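Willville site — Pre-purchase walkthrough and safety checklist, linen folding equipment
Rev 5
Filled in by: Neema Nyanda
Date: April 17, 2024
Covers: folding room, pressing room, corridor to loading door
Status key: OK / FIX / ASK / N/A

Comments typed up same day, sorry for the shorthand. Anything marked ASK goes to the vendor before we sign. Anything marked FIX is on us and comes out of the site budget, not the equipment line.

1. FLOOR AND SPACE

1.1 Floor level where the unit would stand — FIX
Dips toward the drain. Marble rolls. Gavalas install sheet wants it flat under all the feet, shims allowed but they don't like them. Get a quote for a skim coat.

1.2 Floor load — ASK
Sheet gives weight for the cell without the infeed table. Need the total. Upstairs room is out until we have it.

1.3 Clear walkway on both sides — OK
Taped it out. Cart gets past with the door shut. With the door open it's tight, see 1.4.

1.4 Door swing — FIX
Pressing room door opens straight into the taped area. Rehang to open the other way. Small job.

1.5 Delivery route — FIX
Corner by the loading door is the problem. Crate won't make the turn whole. Winel can ship in two pieces but charges extra to put it together here. Fundeck ships in one only. Put this in the comparison, it was missing last time.

1.6 Ceiling height — OK

2. POWER AND AIR

2.1 Dedicated circuit — FIX
None. Current outlet shares with the steam press. Electrician has to see the panel before we budget anything.

2.2 Compressed air — N/A for Fundeck, ASK for Winel
Winel gripper runs on air. We don't have a compressor. If we buy one it needs a place to sit and it's loud. Not in thier quote.

2.3 Cable runs — FIX
Nothing across the floor. Overhead or along the wall, covered. Say so in the purchase order so we don't get argued with later.

2.4 Lockout point reachable from the working side — ASK
Drawing shows it at the back. Back is against our wall. No good.

3. GUARDING

3.1 Fixed guards or light curtain — ASK
Both vendors say "collaborative", both say no fence needed. Want the risk assessment on paper, for our layout and our speed. A brochure isn't a risk assessment.

3.2 Emergency stops — ASK
One on the pendant, one on the cell. Want another at the infeed. Price it as an option.

3.3 Pinch points at the fold plate — FIX at install
Saw the gap on the Gavalas demo unit. Fingers fit. They have a cover, listed under accessories, should be standard. Push on this.

3.4 Loose sleeves, cords, hair — FIX
We have no rule today because it's all handwork. We'll need one. Cuffs up or fitted, lanyards off, before anybody stands at the infeed. Add to the training sheet and budget for work jackets.

3.5 Restart after a stop — ASK
Must not start by itself when the curtain clears. Get it in writing.

4. THE WORK ITSELF

4.1 Items by type — OK, partial
Flat sheets, pillowcases, towels are the easy ones and every vendor demos those. Fitted sheets and duvet covers are the ones that eat our time. Fundeck wouldn't quote on fitted. Winel said "roadmap", so no.

4.2 Patterned fabric — ASK
Plain white is what they test with. We get prints, dots, stripes. Edge finding goes by camera and I don't trust it on a busy print untill I see it. Send a box of our own linen to each vendor, mixed, and have them run it while we watch.

4.3 Smoothing before fold — ASK
Our people flatten by hand first, palms down, edges in. Does the machine need that done for it? If yes then we still pay for a person at the infeed and the payback math changes. Most important question on the list.

4.4 Jam clearing — ASK
Who does it, how long, is the arm powered down. Demo person reached right in. Not here.

4.5 Lighting over the table — FIX
Window side throws glare in the afternoon. Blind is broken. Cheap fix, do it anyway.

4.6 Hand folding kept as backup — OK
Keep two tables. Don't let anyone sell them off when the cell comes in.

5. BUDGET NOTES

5.1 Asset tag reserved: 2306. Use it on all the quotes so accounting can match them.

5.2 Site prep
$2000 set aside for floor and door. Does not cover electrical. I'd be surprised if it covers the floor. Ask for more now, asking later is worse.

5.3 Training
Winel includes it, on site. Fundeck includes online only. Gavalas charges per person. Put all three on the same basis before comparing or the numbers mean nothing.

5.4 Service contract — ASK
Response time, who pays travel, spare gripper pads. Pads wear out and I can't find a price for them anywhere.

5.5 Lease or buy
Leaning lease for the first term. Exit clause has to cover the case where it can't do our mix. Finance wants a decision before December, fine, but not before 4.2 and 4.3 are answered.

5.6 Line 104 of the capital plan still says "folding robot (misc)". Needs a real name and a real number. Mine to fix.

6. BEFORE NEXT WALKTHROUGH

Electrician visit booked — FIX
Box of mixed linen packed for each vendor — FIX
Skim coat quote — FIX
Door rehang quote — FIX
Vendor answers to every ASK above, in writing — FIX
Risk assessment, our layout — ASK
Cuff and lanyard rule drafted — FIX

Signed off for planning only. Not signed off for purchase. Copies to folding room and accounting. Changes to me please, don't edit the shared copy, last time we ended up with a couple of diferent versions.

N. Nyanda

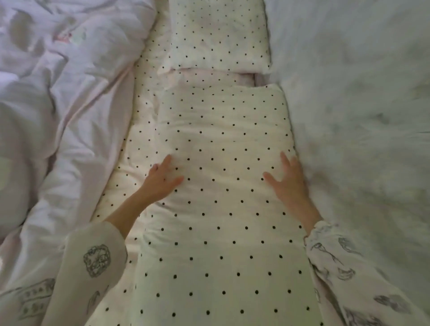
Can the electrical work be paid for out of the site prep money?
The site prep money is for the floor and the door only, so electrical needs its own line once the electrician has looked at the panel.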